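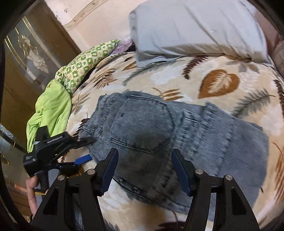

Jeans on the bed, both grippers in. The blue pads are the bit this post is mostly about.

I was told the Nimora hand grippers needed no looking after. I wrote that sentence down when I heard it, in the same notebook where I keep the letting agent's promises about the boiler.

For anyone new: you hold one in each hand, you do ordinary jobs with them, and the recording goes off to Koltotent, where it is meant to teach a robot arm to do the same jobs without you. I've been folding clothes for them. Whether an arm will ever fold jeans in a way that anyone would put up with is another matter, and I have my doubts, but the grippers turn up in my bag either way and somebody has to keep them working.

The setup sheet is two sides long. Side one is charging and pairing. Side two is headed "Checks" and has three items on it, one of which is "Check gripper". Lovely.

So I've made my own list, mostly by getting it wrong. The pads come first. They're blue with fine ridges along the lower edge, and the ridges are what hold the cloth. Denim is hard on them. It sheds, and the fluff packs into the ridges until the pad slides over a waistband it would have picked up that morning. The sheet says to wipe with a dry cloth. A dry cloth pushes the fluff further in. I use an old soft toothbrush, barely damp, brushing along the ridges, and then leave the thing alone for ten minutes with the jaws open. I have nothing scientific to say for the ten minutes.

Next, the pins. Each pair of jaws has four round silver ones, two to an arm, and the links swing on them. The joints pick up thread. My left-hand gripper went stiff in September and I was all set to send it back when Ayana Feyisa, who had the same trouble with hers, told me to look between the links with a torch. One long dark thread, wound round and round. Tweezers had it out in a minute. I'd have been without a gripper for weeks over that.

Don't oil them. I did, once, a tiny drop, and spent the evening getting it off a pale pillowcase.

Then the zero. You close the jaws fully, press and hold, and the software decides that this is what "shut" means. If there's fluff on a pad, shut is now slightly open, and every fold you do after that is recorded wrong. It doesn't warn you. My count was 488 folds on one zero before Lemlem Derese at Koltotent wrote to say my numbers had drifted and would I mind checking. I do mind a bit! The machine knows its own numbers. It could have told me at fold 20.
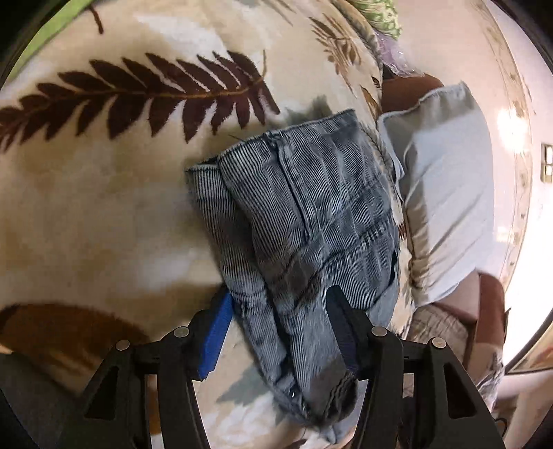
Birhane Notebook, Vol. 2, No. 10

I do my checks with denim now, on the bed, on the leafy blanket. There is a suggestion going round that you should test on something flat and plain, a tea towel on a table, and I can see why the people who write setup sheets like it. A tea towel will pass anything. Jeans have thick seams that ruck up and layers that slip over each other, and if the pads have gone smooth you find out at the first seam. Get one jaw either side of the narrow end of the bundle, close gently, lift a couple of inches. If the top layer comes and the bottom one stays, brush the pads and try again. If it still does it, zero again. If it still does it after that, it's the pad itself, and you want a new one.

New pads come from Torketura, who make you order a set even when only one has gone. Fitting them is fine once you know that the old one has to come off completely, glue and all, and I do mean all. A thumbnail is better than the little scraper they send. Press the new one on and leave it overnight – the sheet says an hour, and mine peeled at a trouser pocket the next day.

Lemlem tells me the next version will check its own zero every time it's switched on. Ayana is pleased about this. I'll be pleased when I've seen it notice a bit of fluff. The present one was also going to do all sorts, and what I've got is a toothbrush, a torch and tweezers in a sandwich bag, which travels with the grippers and has done more for the recordings than either update so far.

Right-hand one is due new pads before the next batch. It's shirts, apparently. Buttons are going to be a misery.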